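When the evenings are still cold in April, many people in small apartments have the same problem. The room is too warm at bedtime and too cold at five in the morning. I had this problem for two winters before I learned to set up my bedroom properly. I write down my method, which I made together with my neighbor Embla Dahlgren, who has the same kind of rooms on the floor above me in Madstead.

You need one evening, a thermometer, a notebook and the blankets you already own.

## 1. Measure before you change anything

Put the thermometer near the pillow, not on the windowsill. Write the temperature when you go to bed and again when you wake up. Do this for 5 nights. It is boring, but without it you will only guess, and my guesses were always wrong.

## 2. Choose the layers

One very thick cover is hard to adjust when you are half asleep. I prefer one sheet, one middle blanket and one warm cover on top. Flannel is good for the middle. It is soft, it is easy to wash, and an old one is usually better than a new one. Spread every blanket flat on a table first and look for thin places, mostly in the center and along the fold.
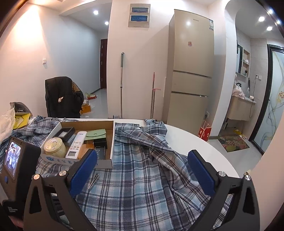
## 3. Wash and dry them well

Use cool water and half of your normal detergent. Flannel that was dried too hot becomes stiff and small. Mine goes on the rack for 36 hours, with one turn in the middle. If you must use a machine dryer, take the blanket out while the edges are still a little damp and let it finish on a chair.

## 4. Set the heating and the timer

Read the manual of your unit for this step, as the names of the functions are different from one maker to another. What you look for is the heating mode, the fan speed and the timer.

1. Start the heating one hour before you go to bed, with the door closed.
2. Put the fan on the lowest speed and turn the air away from the pillow.
3. Set the timer to switch off when you usually fall asleep.
4. If the room is too cold in the morning, set a second start before you wake up.

Change only one thing each night. If you change two, you don't know which one helped.

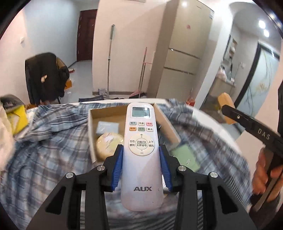
Write each new setting in the notebook next to the morning temperature. After a few nights you will see a pattern. In my room the timer was more important than the temperature I selected, but Embla has a corner room with more glass, and for her it was the opposite.

## 5. Close the gaps

Hold a thin strip of paper near the window frame. If it moves, there is air coming in. I used foam tape on both sides and a rolled towel at the door. Leave any ventilation opening free, and air the room in the morning.

If you have questions about foam tape on painted wood, please ask in a hardware store before you buy. I pulled off some paint with mine.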